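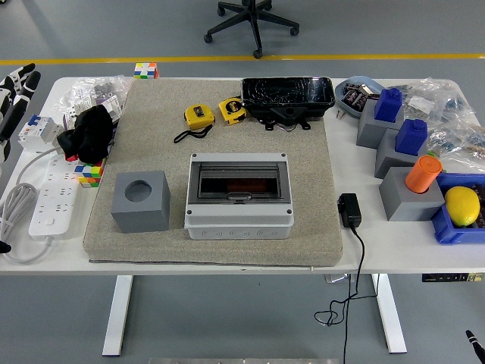
The desk on a normal day: peg blocks to the right, enclosure box and tape measures on the pad.

README – bench kit budget

I keep this folder so that whoever orders equipment next doesn't have to dig through my emails (sorry to anyone who already did!). It covers the desk, the objects and the spares for one robot station.

What's in here
kit_list.csv – every object we use, one per row, with supplier and price paid
wishlist.csv – things I'd like but can't justify yet
quotes/ – PDFs from Pramik and Hadent, newest on top

Where the money goes
The total for one station, leaving out the robot, is capped at 4,000 pounds. Hands and fingertips eat most of that, so I put in for 6 spare fingertips per station and order them early – Hadent quoted me 14 working days last time and I'd plan on longer. The peg blocks came from Pramik at 204 pounds the set. Everything else is cheap: Rubik's cubes, tape measures, bags of screws and so on. Buy two of anything small, it will roll under something.

Still to sort out
Ayala want a deposit before they'll hold a second desk for us, and I haven't had a straight answer from Zellero about delivery. Prices in the CSV don't include VAT. If you change a row, put your initials in the last column and leave the old price in the notes.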